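Long room at old Grosberg store gets its floor, its paint and its table. Cables next

Pilinbridge, Nov 2, 2019

The long room behind the old Grosberg shoe store is nearly there. Floor down, walls white, the big table in and covered. What's left is mostly power, and what to do with all the cords.

Work started in March, when the last of the shoe racks went out the alley door. The plan then was a quick coat of paint and a new lock. Then the carpet came up and the floor under it was in worse shape than anyone wanted, so that became the job. Light gray tile now, wall to wall. Total on the room so far is $3654, according to Ineke Dewulf, who manages the building. That covers tile, grout, paint and a day of Begović Electric. It does not cover the table, which was already in the building, or the cloth.

"The tile ate most of it," Dewulf said. "I'd do it again. You should have smelled that carpet."

The room will be rented by the half day starting later this month. Bench work, display work, small classes, anything that needs a long flat surface and doesn't need a sink. There is no sink. Dewulf was asked about the sink a lot this week and would like that in print.

Besport, the sporting goods place on the corner, has already asked for mornings to lay out and tag its winter stock. A quilting group is interested. So is Cristóbal Iturra, who teaches watch and clock repair out of his dining room and has run out of dining room.

Iturra came by to look on Thursday's rain date, sorry, on the makeup date after the rain, and spent most of the visit looking at the table from the side. He wanted to know if it rocked. It does not rock. He also wanted to know if the black cloth was staying.

It is staying. That was the argument of the week, if there was one. The table top is scratched up from years of use as a packing bench and somebody had to decide, sand it or cover it. Sanding meant dust, and dust meant waiting on the paint. So, covered. Black because it was the color on the bolt, and because small parts show up on it, which Iturra says matters more than people think. Drop a brass screw on a brown bench and good luck.

The quilters were less sure. Black cloth picks up every thread. Nyokabi Mushi, who speaks for the group, asked if they could bring thier own cover and lay it over the top. Yes, Dewulf said, as long as it comes off again at the end.

The cloth is not flat yet. It is long, it creeps, and it bunches up at the edge when things get moved on it. There is clear tape on it for now. Dewulf knows how that looks. Clips were tried first and kept catching sleeves. A fitted cover has been priced and will wait until some rent comes in.
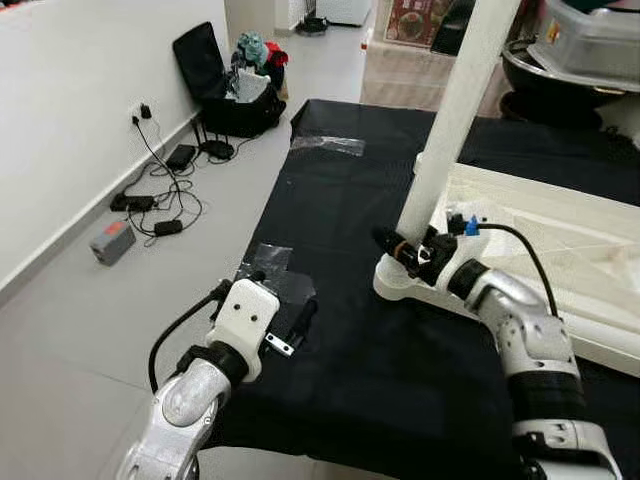 The long table under its black cloth, with clear tape on it. Plugs, adapters and a router are along the wall at left.

Then the wall. The paint is a plain flat white, the cheap kind, and it came out fine. Ignacio Henríquez did the painting over 2 evenings and says it wants one more go near the alley door, where the old green keeps showing up when the sun hits it. He is leaving that until the weather allows the door to stay open. No charge for the extra coat, he said, it was his green to cover.

The power is where people have opinions. The outlet used most is low on the wall by the table, and it is busy. Plugs in, black cords down to the floor, adapters sitting along the base of the wall, and the cords in a good tangle between them. The small black router is down there too. It works, Dewulf said. It is not how she wants to hand the room over.

Eilif Hovland of Begović Electric looked at it during the company's day on site and gave her two choices. One, a raceway along the wall at table height, with outlets spaced along it, and the cords never touch the floor. Two, leave the outlet alone, get a shelf up for the adapters, bundle the slack, put the router high. The first is the better job. The second can be done before opening.

"Second one now, first one in spring," Hovland said. "The circuit's fine, I tested it. It's the housekeeping."

His main complaint was the floor. Adapters on tile get mopped around, then one day they get mopped. He'd like them up off it before anybody brings a bucket in. Also labels. He wants a tag on every cord at the plug end, so that whoever needs to unplug something pulls the right thing first time.

Dewulf has the labels. She has had them for a while. They are in her car.

The shelf goes up next, a short one on plain brackets, and Henríquez will touch up the paint around it after. The router gets its own spot. Signal in the room has been OK at the table and poor at the alley end, where the brick is thick. Moving it up the wall may help with that. If it doesn't Dewulf will look at a second unit but there is no money set aside for one.

Rates. A half day is $8 for residents, a full day is two half days, no discount. Mornings run until noon, afternoons until the store out front locks up. Evenings are not offered yet, there's only one key to the alley door and Dewulf has it. Copies are being cut.

Some rules, from the sheet that will hang inside the door, and which were still being written when this went in:

No hot glue on the black cloth. Bring a mat.
No spray paint, varnish, or anything else that says open a window. The window doesn't open.
Nothing gets pulled out of the wall without checking what is on the other end.
Tape comes up when you leave if you put it down. The tape holding the cloth stays.
Sweep. Broom is behind the alley door.
Walls are fresh, please don't pin or tack. A hanging rail is planned for the other side.

Mushi asked about lighting, since quilters ask about lighting everywhere they go. The overhead fixtures were cleaned and the tubes changed as part of the electrical day. The white walls help a lot. She tried the room in late afternoon with a dark navy block, the hardest thing she owns, and could see her stitches without a lamp. A person could still bring a lamp. Clamp lamps are OK on the table edge if something soft goes under the clamp, so it doesn't chew the cloth.

Chairs are another matter. There is a stack of folding ones up front and they are too low for the table, which was built for standing at. Fine for Besport, who will be on their feet tagging jackets. Not fine for clock repair. Iturra is bringing his own stools to begin with and has offered to leave them if they can be locked up. They can't, at the moment. Dewulf is asking if anyone in town has bar-height stools they are done with. Backs preferred. No wicker.

Storage came up too. People want to leave projects out between visits. Answer for now is no, everything rented goes home with the renter, partly for space and partly because the room is shared and a half-done quilt next to a half-done clock is asking for it. There may be lockers in the hallway eventually. The hallway still has carpet. The same carpet.

The tile has held up so far. One corner piece near the door was set a hair high and has been redone. Grout was sealed last week. Henríquez, who helped with the laying as well as the paint, is asking everyone to lift the table and not drag it, if it has to move at all. It takes four people to do it right. He'd prefer it stayed put, he lined it up along that wall on purpose so there is walking space on the tile between the table and the paint.

For those who remember the room from the Grosberg days, the bell is gone but the hooks for the shoe horns are in a box up front, and Dewulf will let them go to anyone with a good story. The old measuring stool is not available. She is keeping that.

Bookings open once the shelf is up and the cords are off the floor. Sign up at the front counter, there's a paper calendar, pencil only. No phone bookings for the first month. Besport's mornings are already marked on it and Iturra has asked for two afternoons, to be confirmed when he's talked to his students. The quilting group meets next week to decide, and will bring a sample cover to see how it sits.

Questions about the room, or offers of stools, to Ineke Dewulf at the building, most afternoons. Use the front door. The alley light is out and Hovland is waiting on the part.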